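# How to read a filler clinic's price list before you book

I've read a lot of these price lists, and I don't trust most of them. The number in large type is usually the price of one syringe, and one syringe is often less than people end up having injected. Work through the list like this.

**1. Find the unit.** Is it per syringe, per area or per visit? A Dretville clinic advertised lips at $985. The small print said "from," and the full quote came to $2,956 -- same lips, same chair.

**2. Get the product name in writing.** "Premium dermal filler" is not a name. You want the brand, the type of gel and the volume in the syringe. If the front desk can't tell you, ask for the injector.
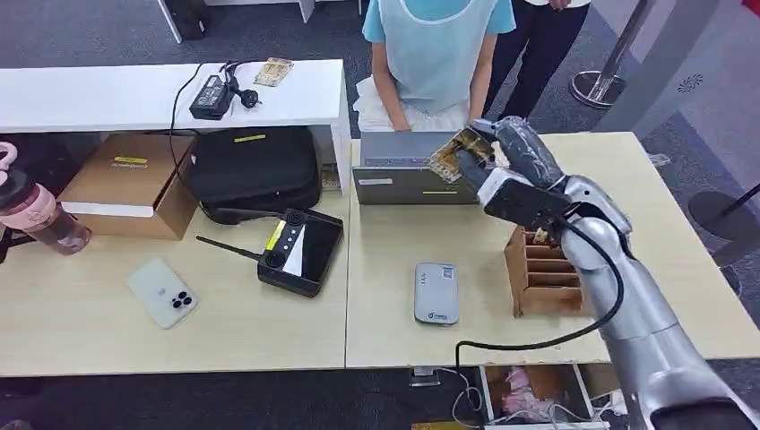
**3. Ask who holds the needle.** "Our medical team" can mean nearly anyone. Get the person's license type, then look it up on your state board's website yourself.

**4. Ask what happens if it goes wrong.** Hyaluronic acid fillers can be dissolved with an enzyme. Others can't. Ask if the clinic keeps the enzyme on site, and who picks up the phone at night.

**5. Be suspicious of "lasts up to."** Up to 9 months includes three months. Ask what they'd charge for a touch-up, and when.

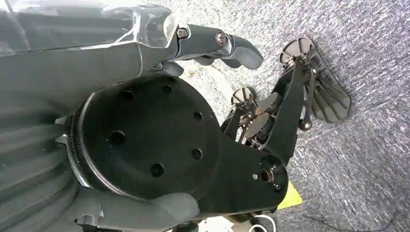 **Zariņš**
*Consumer editor, Virthorpe*

**6. Don't pay on the day.** Package deals that expire when you leave the building are a sales trick. The Sullska chain ran a "last chance" offer in December and I've seen it more than once since -- same wording, same discount.

Take the written quote home. If they won't give you one, go somewhere else.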